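Dining chairs should be lifted. I have held this view since we bought the flat, and 14 years of floor repairs have only made me firmer about it.

My neighbour Majdi Abou Jaoude disagrees. He drags his chairs to the wall every evening and says a floor is there to be used. He also paid $700 last December to have the boards near his table sanded, and the marks were back before winter.
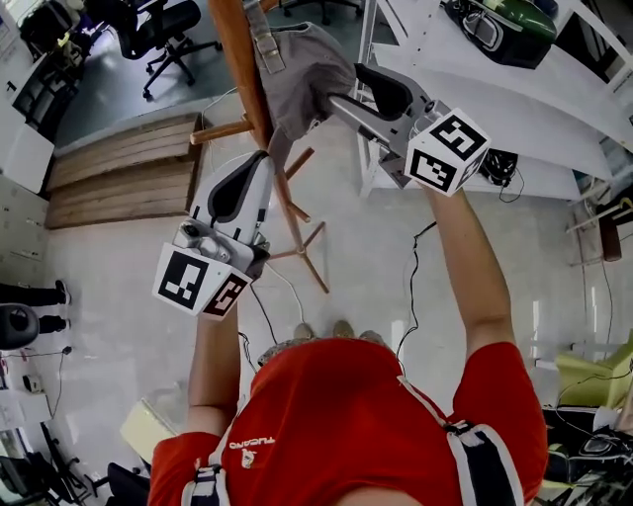

Felt pads are the usual answer, and they help for a while. Then they collect grit, slide sideways and scratch worse than bare timber. I have given up on them for anything that gets moved daily. A wooden chair with splayed legs is the hardest case, as each foot meets the floor on an angle and the pad wears along one edge. If there are rungs crossing underneath, tip the chair and check the joints while you have it up. Dragging works them loose, and a wobbly rung is a bigger job than a scratch. A fabric cover should be fastened first so it doesn't end up underfoot.

I know lifting isn't possible for everyone. Heavy chairs are sold as quality, and I think that is a mistake. A kitchen chair should be light enough for an eight-year-old to carry. If it isn't, buy a different chair and leave the floor alone.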